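Category: Student Projects / Home and Interiors
Last updated: December
Search this site Type a keyword Go

Where does all the plastic go? A bedroom waste diary
Final report, Nunumton Design Foundation course

My project started with a bag full of other bags. I was meant to be writing about storage in small rented rooms, and I kept finding that half of what was being stored in them was packaging.
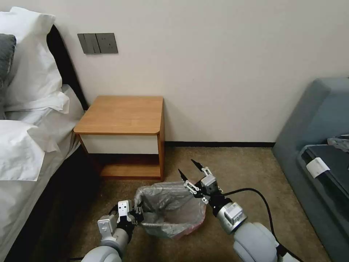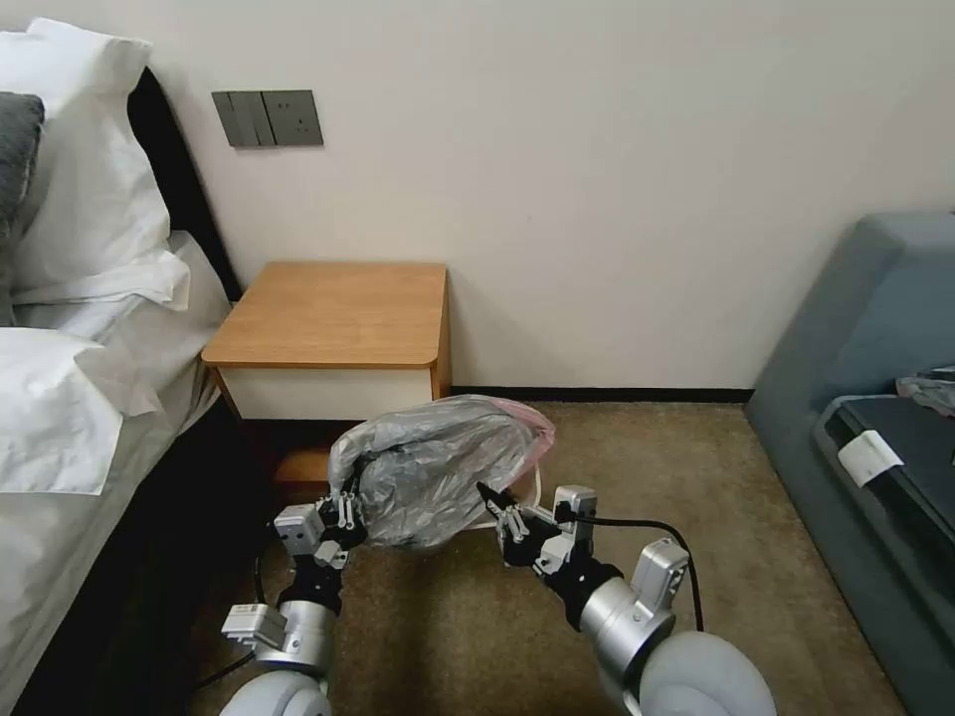
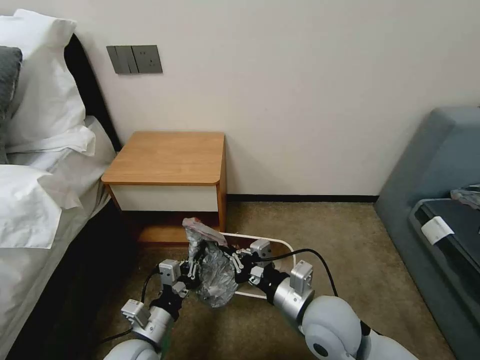 The plastic bag by the bedside table, Tillari house.
Photos: Tillari house project, Nunumton

What I set out to do

The plan was simple enough. For 8 weeks I would keep a diary of every bit of soft plastic that came into one bedroom, and I'd try out 2 different ways of dealing with it. By soft plastic I mean the crinkly stuff – carrier bags, bin liners, the film off multipacks, the sleeves that new bedding comes in. Hard plastic (bottles, tubs, hangers) I left out completely, and I'm glad I did or I'd still be sorting it now!

The room has a bed with a nearly black headboard, a little bedside table with a honey-coloured top and a white drawer, and a blue-grey sofa on the other side. The floor is beige carpet. I mention the carpet because it matters more than I thought it would: a thin bag on carpet doesn't slide when you nudge it with your foot, it just sits there and gets flatter, and you stop noticing it.

Method one: one bag on the floor

For the first 4 weeks everything went into a single see-through bag kept between the bed and the sofa. I liked this at first. You can see what's in it, it costs nothing, and there's no lid to faff about with. The trouble is that a soft bag has no shape of its own. Wrappers creep up over the top, the neck folds shut, and then you're crouching down at 11 at night trying to find the opening with one hand. I lost my temper with it more than once and the diary shows it.

It also spread. By week three there was a second bag next to the first, and I'd begun leaving wrappers on top of the bedside table "for now". The table isn't big, so two wrappers and a mug is a full surface.

Method two: the Nestus

The second half used a Nestus, a folding fabric caddy that clips to the side of a bed base. It holds its mouth open, which solved my biggest complaint straight away. Wrappers went in without me looking. On the minus side it's small, and I had to empty it into the kitchen sack every few days – I forgot twice and it overflowed behind the bed, where I only found out when I changed the sheets.

I tried it on the sofa side too, but it kept slipping off the arm so I gave up after one evening.

What came out of it

The diary ended up with 386 pieces of soft plastic in it. Of those, 345 were food or delivery packaging, and nearly all of the rest was bedding and clothes sleeves. I had honestly expected the clothes pile to be much bigger. I thought I was a shopper, but I'm mostly a snacker.

Counting took ages. I did it on the carpet, flattening each bit and making piles, and every time somebody opened the door the piles moved. If you're doing something like this next year, do it at a table and put a book on each pile.

Both methods caught most things. The floor bag held more and looked worse, and the caddy was nicer to live with but needed more remembering. I scored them on a sheet each evening (ease, mess, smell) and the caddy won on ease and mess. Smell was a draw, mainly down to crisps.

Problems with the project

One room and one person isn't much of a sample, I know. I also behaved better because I was writing it all down, and in the last fortnight I caught myself eating in the kitchen so I'd have less to log. I've left those days in and put a note beside them.

The Abdel Rahman reading on household habits, from our second module, was really useful on this point. I'd read it sooner if I started again.

What I'd do next

I'd like to test a stiff-sided bin narrow enough for the open shelf under the drawer. I've made a card mock-up and it fits, but the front edge catches on the wood when you pull it out, so it needs a slope or a cut-out handle. The mock-up and the full diary are in my folder in the studio, bottom drawer, along with the score sheets.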